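Status: released with known fault. Read "Known fault" before training on this subset.

# Rellwood Drawer Subset, revision 2

## Summary

The Rellwood Drawer Subset contains 3,829 simulated episodes in which a robot arm with a two-finger gripper opens a drawer in a small wooden cabinet. It is one part of the Sindthorpe household manipulation collection and is maintained by the Canpolat simulation group. All episodes were produced in the Brurano simulator. No physical robot was used, and no person or property was at risk during collection.

This card describes a fault in the success labels of the first revision, the steps taken to correct it, and the limits that remain. Users who downloaded the first revision should replace it.

## Scene

Each episode places the cabinet on a white surface in a tiled room with textured walls. In the stacked variant, a cream storage box with carrying handles rests on top of the cabinet. The box is not a target object. It was included so that policies would learn to work near an object that should be left alone. 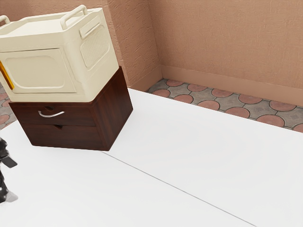 *Figure 1. Stacked variant, camera B. Only part of the gripper is in view at left.*

The starting angle of the box is drawn at random for each episode. The cabinet pose is drawn from a narrower range so that the drawers remain within reach of the arm.

## Known fault

### What went wrong

In the first revision, an episode was marked as a success when the drawer joint passed its opening threshold at any time. The label did not require the gripper to be touching the drawer. It also did not check the position of the storage box.

Two kinds of bad episode were therefore accepted:

- **Contact through the panel.** At high closing speed, a fingertip could pass into the drawer front between two physics steps. The solver then pushed the bodies apart, and the drawer moved outward with no valid grasp.
- **Disturbed box.** The arm struck the cabinet hard enough to shift the box on top of it. The drawer opened, and the episode was kept.

### How it was found

The fault was reported after a policy trained on the subset repeatedly drove its fingers into the drawer front at full speed. Review of the training data showed the same motion in episodes marked as successful. Camera B gave limited help in this review. The gripper works at the left border of its view, and the point of contact is often hidden or outside the image. Joint and contact logs were used to settle each case.

### Extent

The fault affected 7 of the 11 collection batches. All seven used the longer physics step. The remaining batches were checked under the same rules and required no label changes.

## Corrective action

1. The physics step was shortened for all new collection, and continuous collision checking was turned on for both fingertips.
2. The success rule was rewritten. The drawer must be past its threshold, finger contact must be recorded during the pull, and the box must remain within its position limit.
3. Every episode in the affected batches was replayed from its logged commands and labeled again under the new rule.
4. Open-drawer views such as the one shown with this step were removed as sole evidence of success. Reviewers must now read the contact log before confirming a label.

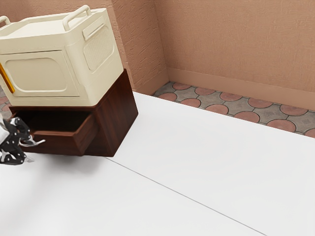 5. Episodes that failed the new rule were kept and marked `success: false`. A separate field, `fault_code`, records the reason.

## Fields added in revision 2

| Field | Type | Meaning |
|---|---|---|
| `success` | boolean | Result under the rewritten rule |
| `success_r1` | boolean | Original label, kept for comparison |
| `fault_code` | string | `none`, `penetration`, `box_shift`, or `both` |
| `contact_log` | array | Finger contact state at each step |

## Remaining limits

- Replay does not always match the original run exactly. In 6 episodes the two differed enough that no label could be confirmed. These carry a null value in `success` and should be left out of training.
- Contact forces in the affected batches are not reliable and should not be used to set force limits.
- The subset must not be used as evidence that a policy is safe to run on physical equipment.

## Reporting

Suspected labeling errors should be filed in the project issue tracker with the episode number, the batch number, and the step at which the problem occurs. Reports that involve unexpected arm motion are reviewed before all others.

## Change record

- **Revision 2, 5/19/20.** Labels corrected, four fields added, this card rewritten.
- **Revision 1, November.** First release. Withdrawn.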